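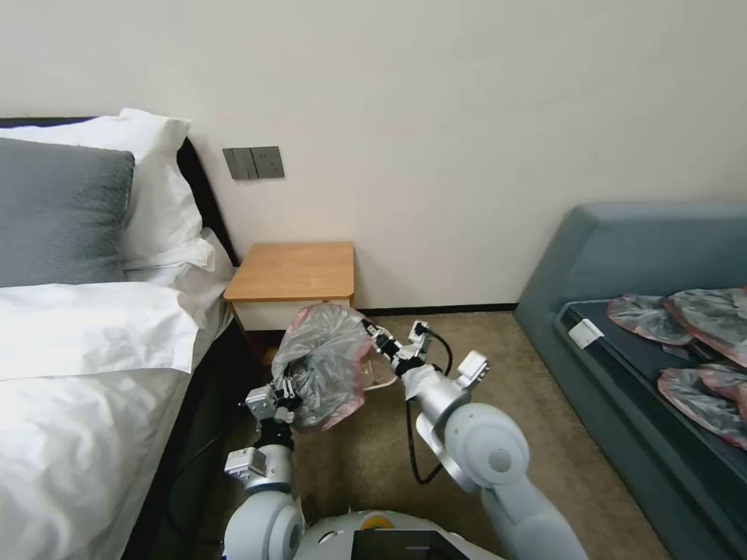
Bedding, then. Four people have asked me how I get a bed done quick when there's visitors due, so I'm putting it all on one page and you can stop ringing. Start with the pillows, always. Big one at the back, standing up straight against the headboard, like the large white one there, and then whatever is smaller or has a bit of texture goes in front, a grey knitty sort of thing does nicely. A dark headboard is kind to white pillows but shows every bit of fluff, so wipe it before you put anything against it. Damp cloth, then dry cloth. Don't spray straight on it.

Duvet next

Everybody fights the duvet. Don't. If it's all in folds and rolls, take hold of the two bottom corners and walk backwards. One good shake. Let it land. Then go up each side and pull down what's crooked. Don't start smoothing from the top or you push the whole lump to the foot end and have to begin again.

Filling gone into a corner of the cover? Unbutton, arm in, find the corner, pinch it from outside with the other hand, shake. Ties inside the cover are worth having. If yours has none, sew a bit of tape in each corner, ten minutes, badly sewn is fine, mine are dreadful.

White covers: wash on there own. I mean it. One grey sock and you have a grey cover. Mereana Kerslake does hers with the tea towels and they come out lovely but her tea towels are all white so that's no help to the rest of us.

Pillows that have gone flat

Pick up by the short ends, push together like an accordion, turn, same again. If it stays folded when you fold it in half, it's had it. Use it for the dog or for kneeling on in the garden.

Most can go in the machine, check the label. Two at a time so the drum balances. Drying takes longer than you think, keep going, a pillow that feels dry outside can be soaking in the middle and then it smells. Clean tennis balls in the dryer if you've got one. On the line if not, and turn it over at lunch.

Knitted cushion covers: inside out, cool, short spin, dry flat on a towel. Never peg them by the corner. I did. It now has an ear.

Bedside table

Small one is plenty. Lamp, glass, book. Anything bigger fills up with receipts. A pale wood top marks from hot cups, so coaster, or a saucer if you can't find the coaster. White ring already? Warm iron over a dry folded cotton cloth, few seconds, lift, look, again. Stop as soon as it fades. Works on waxed tops, less well on varnish, try underneath first.

White painted sides get scuffed by the hoover. Bicarb on a damp cloth, small circles, rinse off. Ward Wuyts swears by toothpaste, plain white sort not the gel. I've used both, no difference that I could see, bicarb is cheaper.

Wall switches

Take a minute and everyone forgets. Hardly damp cloth, wrung right out, never spray near a switch. Grey plates hide fingermarks from the front but have a look sideways with the light on. Cotton bud for the gap between the rockers. While you're there do the wall just around it, pale walls go grubby at hand height and nowhere else. Soft white rubber takes most of it off.

Carpet

Beige speckled carpet is forgiving, that's why people buy it. It hides crumbs. It doesn't hide the line along the bottom of the wall where the hoover head won't reach, so crevice tool once a month, all the way along, and behind the bedside table too. Dark skirting shows dust something terrible. An old sock over the hand, slightly damp, shuffle along on your knees (flat pillow, see above).

Dents where furniture has stood: ice cube in each dent, leave it to melt, fluff up with a fork. Kittipong Thepsuriya told me this and I didn't believe him. Seven dents in the spare room and every one came up, except the one by the door which had been there since we moved in, and that came up half way.

Spills. Blot. Don't rub. Blot again. White cloth or kitchen paper, a coloured cloth can leave it's own colour behind and then you have two stains.

Sofa in the bedroom

Lovely if you've space. Also a wardrobe for people who don't hang things up. Our rule, nothing sleeps on it overnight. Lasted 4 days the first time, we are better now.

Teal or grey-green fabric, any of those in between colours, fades on the side nearest the window. Swap loose cushions left to right when you change the sheets. If it's backed up to the wall pull it out a hand's width now and then and see what's behind. Last time: a slipper, a library card, some toast.

Arms get greasy first. Washing up liquid, warm water, whisk it up and use only the foam. Dab on, wipe off with clean cloth, dry with a towel. Whole panel seam to seam, or you get a clean patch that looks worse than the dirt did.

Order to do it in, if somebody's already on the way

Window open
Strip off anything on the bed that isn't bedding
Pillows, then duvet
Everything from the bedside table into a bag, sort it tomorow
Switch, door handle
Sofa clear
Hoover last, working backwards to the door

The bag is the bit that saves you. Any carrier bag. Hang it on the back of the door and deal with it when they've gone. Do deal with it though. Widad Jaber found one from the Christmas before last and there was a satsuma in it.

Sheets, quick notes

Fitted sheet pinging off: do opposite corners, top left then bottom right, then the other two. Still pinging, it's too shallow, buy a deeper one.

Sets folded up inside one of their own pillowcases. Yes everyone says it. Do it anyway.

Airing cupboard: newest washed to the bottom, take from the top.

Stain on the mattress itself, cold water first, never hot. Paste of bicarb and a drop of washing up liquid, leave till dry, hoover off. Mattress on its side by an open window for the afternoon if you've help to lift it.

Amarachi Yusuf has written in to ask about ironing duvet covers. I don't. Fold it while it's warm and put something heavy on top.

Curtains and blinds will be in October, when I've washed mine.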